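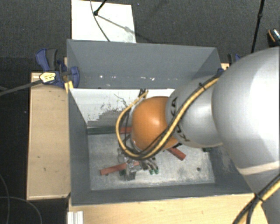 Reading time: 4 minutes

Sorting food waste in shared student kitchens: a small study at Brellham

Amra Jurić and Kimutai Makori
Project supervisor: Mercy Simiyu

1. Background

Brellham is a hall of residence with shared kitchens on every floor. Each kitchen has a general waste bin, a mixed recycling bin and a food caddy with a lid. The caddies are emptied into a larger bin in the yard, and the contents go away for composting. When a load contains too much plastic it is refused and goes out with the general waste.

Two loads were refused in the autumn term before we started. The hall office sent round an email each time, and as far as we could tell from talking to residents, few people read it. We wanted to find out what was going into the caddies that should not be there, and whether a change to the signs would make any difference.

2. Questions

We set out to answer two questions. Which wrong items turn up most often in the food caddies? Does a sign placed on the lid work better than a sign on the wall?

We had planned a third question about smell and fruit flies, as this was the main complaint in our first conversations. We dropped it when we could not agree on a fair way to measure it.

3. Method

We used 14 kitchens, all with the same layout and the same type of caddy. Seven kept the existing wall poster. The other seven had the poster taken down and a new sign stuck to the caddy lid. Santosh Sengar drew the new sign, which showed the items most often got wrong in our trial run: tea bags, produce stickers, and bread in its wrapper.

The study ran for 28 days. Caddies were checked twice a week before they were emptied, always at 7.30 in the morning so that nobody's breakfast was interrupted. We wore gloves and tipped the contents on to a plastic sheet in the yard. Every wrong item was written down by type. Torn pieces that clearly came from the same bag or packet were recorded as one item.

We told residents that a study of kitchen waste was taking place but did not say it was about signs. Records were kept by kitchen and no individual was identified. Sena Bonsu in the hall office gave us permission and lent us the yard key.

4. Results

We recorded 224 wrong items over the whole study. The largest group was plastic film and packets, followed by ordinary carrier bags used as caddy liners. Produce stickers came third. There were also a few pieces of cutlery, which we washed and returned.

Kitchens with the lid sign had 37 per cent fewer wrong items than those with the wall poster. Most of the difference was in film and packets. For carrier bags used as liners there was hardly any difference between the two groups.

One kitchen in the wall poster group had very few wrong items throughout. We learned later that the residents had agreed their own rota and one of them checked the caddy every evening. We left this kitchen in the results. Taking it out would have made the lid sign look slightly better.

5. Discussion

The lid sign seems to help with things people throw away in a hurry, when they are looking at the caddy and not at the wall. It did little for the liners, and we think this is a supply problem. Compostable liners are kept at the hall office, which closes at five. Several residents told us they used a carrier bag when the roll ran out in the evening – one had been doing so since September and did not know it mattered.

There are weak points in the study. The kitchens were not chosen at random, because we needed ones we could get into early. The lid signs were also new, and a new sign may get more attention than an old poster whatever it says. A fairer test would have put up a fresh wall poster at the same time. The last week fell close to deadlines, when people cooked less, and the caddies were noticeably lighter.

6. Recommendations

We suggest that the hall moves its food waste signs to the caddy lids and leaves a spare roll of liners in each kitchen cupboard. Signs should be laminated. Two of ours were paper only and had gone soft by the second week.

We would also like someone to repeat the study with liners supplied to half the kitchens. Our recording sheets have been left with Mercy Simiyu for any group that wants to use them next year.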